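Le point de Hongrie

Le point de Hongrie, c'est mon parquet préféré, autant l'avouer tout de suite ! On le confond sans arrêt avec le bâton rompu, et pourtant il suffit de regarder le bout des lames : coupé en biais, elles se rejoignent en pointe et forment un V bien net ; coupé droit, elles s'emboîtent en escalier, et là c'est du bâton rompu. En anglais, on dit chevron pour l'un, herringbone pour l'autre.

La coupe se fait souvent à 45 degrés — j'ai un faible pour des angles plus fermés, qui étirent le dessin. Chez Triretti, le catalogue que je feuillette le plus, les lames courtes font 608 mm et je les trouve parfaites dans une petite chambre. Dans un grand salon, je prendrais plus long (question de goût, évidemment).

Côté mobilier, le blanc lui va bien, le carrelage beige aussi s'en accommode dans la pièce voisine. 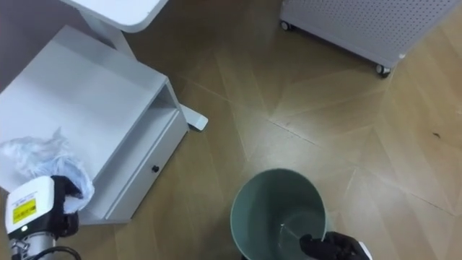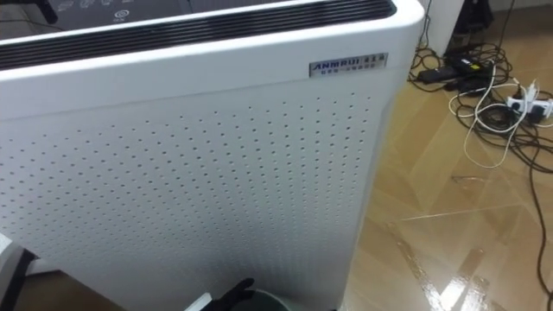 Reste l'entretien. Un parquet huilé se nourrit, un parquet vernis se dépoussière et se lave à la serpillière très essorée. Pour le ponçage, je laisse faire un artisan : les fils du bois partent dans deux directions, et la machine marque vite les pointes.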